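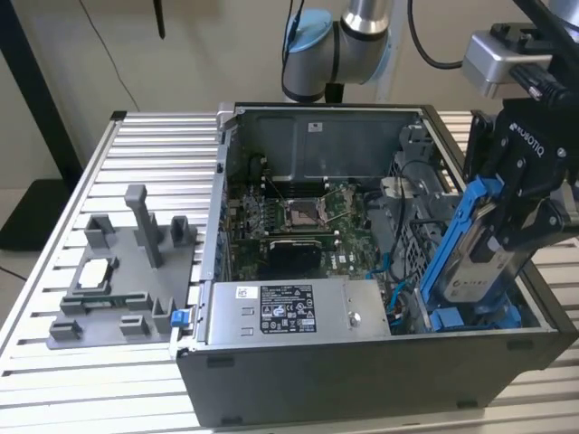

Nazma Bandara
Contributing Grumbler, Plornia

Print this page | E-mail this page

I have owned computers for long enough to be afraid of them, so opening up a Dell still feels like something I should ask permission for. The side comes off and there's the whole business laid out: green board, power supply along one edge, drive cage on the other, and in the middle a square socket with no processor in it. A computer with no processor is a very heavy box. I have paid good money for worse.

My cousin Tahsin says you can tell which parts you're allowed to touch by the blue plastic. I like this system. I wish they'd extend it to cars, and to my sister's kitchen in Dallby, where I have been yelled at over a colander.

The last time I went inside one was in July. I took out a single screw, dropped it, and spent the evening shaking the case like a piggy bank. The screw was in my sock.

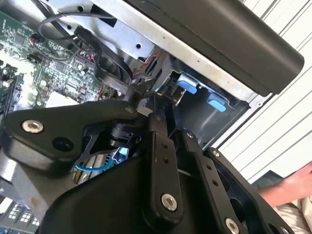

Cables, and where they go

Ribbon cables are my real complaint. They flop over whatever you need to get at, and they only fold the way they were folded at the factory. The little red, white and black wires at least look like they have somewhere to be.

I now draw a map before I unplug anything. I have 10 of these maps in a drawer and can read maybe two. Sabina wants to know why one of them has a cow on it. It's a fan.

Contact Plornia | Copyright Nazma Bandara | Back to top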